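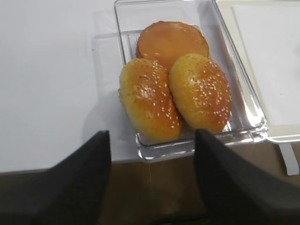

Ticket 291 – Table booking shows confirmed, but restaurant has no reservation

Opened by: Tatsuya Kubo
Place: Bonda, Imden branch
Status: solved, waiting for last check

Problem
I booked a table for four at Bonda with the Aoki booking page. I received the confirmation mail with a code. When we arrived, the hostess was very kind but she could not find my name on her list. They gave us seats at the bar after 25 minutes, and the food was very good, so I am not angry. I only want that the next guest has no such trouble.

What I tried
1. Opened the confirmation mail again. The code and the hour are correct.
2. Logged in to my account. The booking is there, in green.
3. Asked the hostess to search by phone number. No result.
4. Made a test booking for 16 December 2023 and called the restaurant. They did not see this one also.

Reply from support
Thank you for the clear report. Bonda changed its seating program to Zemonitz in October. Our page was still sending bookings for the Imden branch to the old program, which accepts them but shows them to no one.

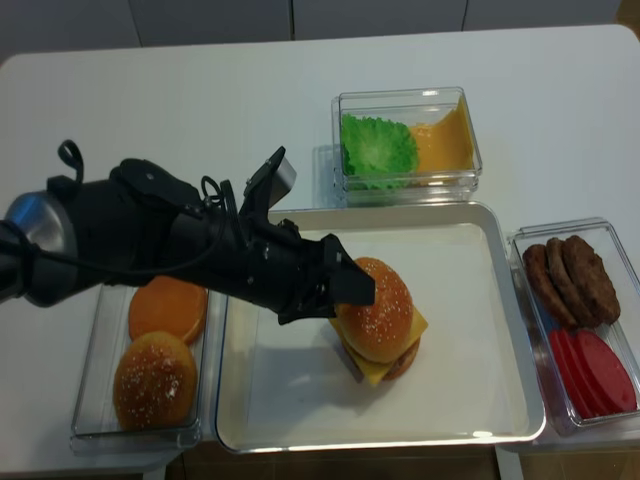

Do I need to book again?
Please keep your test booking as it is – we moved it by hand to the new list, and the restaurant can see it now.

Will I get back the deposit of 3000 for the first evening?
It was returned to your card this morning. Your bank may need a few days to show it.

Last note from Tatsuya Kubo
I called again and they read my name to me, with the right hour. The deposit is not on my card yet. Please leave the ticket open until I see it.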